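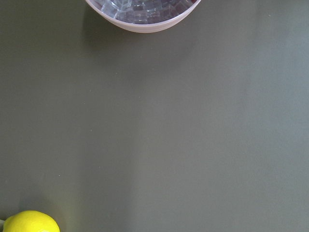

Sturnell to get its own ice house back after more than 200 years

The old ice house on the hill behind Sturnell is going to open its door again this September, and the village could hardly be more excited!

The brick-lined pit was dug into the north side of the slope to store ice cut from the mill pond each winter. Packed in straw, it kept right through the summer, when it went down to the big house for puddings and to the fishmonger for his slab. Then the trade stopped, the roof fell in and brambles did the rest.

Dace Lill came across the entrance seven years ago while looking for a lost dog. "I put my foot through some ivy and felt cold air on my ankle," she said. "It was a boiling day, so you can imagine. I went straight home and got a torch." (The dog was asleep in a neighbour's porch.)

What followed was a long, muddy and by all accounts very cheerful dig. Local builder Jaanus Jaunzems rebuilt the domed roof with 2000 handmade bricks from the Zivach yard, matching the old ones so well that he now has trouble telling which are his. The drain at the bottom, which carried meltwater out to the stream, only needed a good clearing and runs beautifully.

Visitors will go in through a short passage with a bend in it, built that way to keep warm air out, and look down into the pit from a new oak platform. It is a wonderful place to stand — cool, dim and so quiet that you can hear the drip from the drain.

Best of all, the team wants to fill it. If the pond freezes hard enough this winter, ice will be sawn by hand and hauled up the hill on sledges, and Triin Lepik, who runs the Paju café by the bridge, has promised to make lemon ices the old way, with salt and ice in a wooden tub. She has been practising at home with ice from the freezer and says her third batch was "nearly smooth".

Opening day starts at 10am. Entry is free, the path is steep in places and children will need a jumper. Tours are limited to small groups, and names are being taken now at the café counter.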